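Storing Paper Cups and Food Boxes in a Small Kitchen or Cafe

For three years I have kept the stock for a small coffee counter in Vevville, and most of the cups we threw away were never used by a customer. They were spoiled on our own shelf. I write down what I have learned, maybe it helps also people who only buy a big pack for a family party.

Keep the sleeve closed. Paper cups take the smell of everything near them. One time in January we put an open sleeve beside the onions, and the tea tasted of onion for two days. Now I open one sleeve at a time and fold the end with a clothespin.

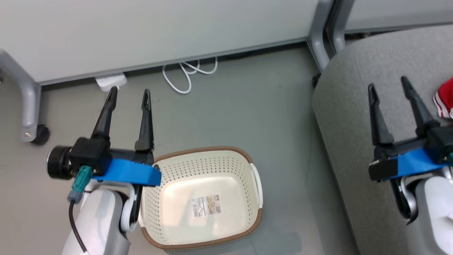 Do not stack the boxes too high. A carton of 8 oz cups looks strong, but the rims at the bottom become oval and then the lids do not sit well. I stop at three cartons. If the carton has an arrow, follow the arrow.

Check the lids before you buy many. Lids from Harnix fit our old cups very nicely, but on the new cups from Warraich they were a little loose. Ask for a few samples, fill a cup with hot water, close it and hold it upside down over the sink for 30 seconds.

Keep cartons away from the floor and the outside wall. Cardboard drinks moisture from both. A simple wooden slat under the carton is enough, and leave a hand of space behind it for the air.

Write the date on each carton with a thick marker and put the new ones behind the old ones. The plant-based coating does not like heat, so the shelf above the oven is a bad place. Ours lost nearly 38 cups there in one summer, all soft at the seam.
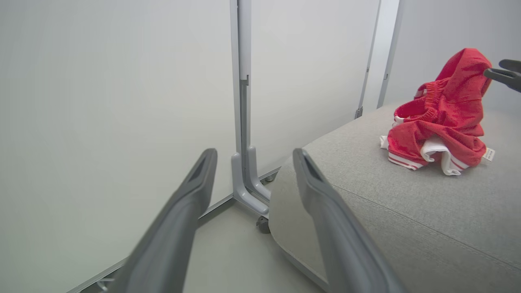 Mohandas Suvarna wrote to me that he does not agree about the clothespin. In his kitchen he puts the open sleeve in a flour bin with a tight lid, and the cups stay clean and without smell much longer. I tried it and he is right, if you have such a bin.

For sugarcane boxes the same rules are good, only they break more easily at the hinge. Store them open and nested, as they come, and close them only when there is food inside.

Last updated 27 Sep 2025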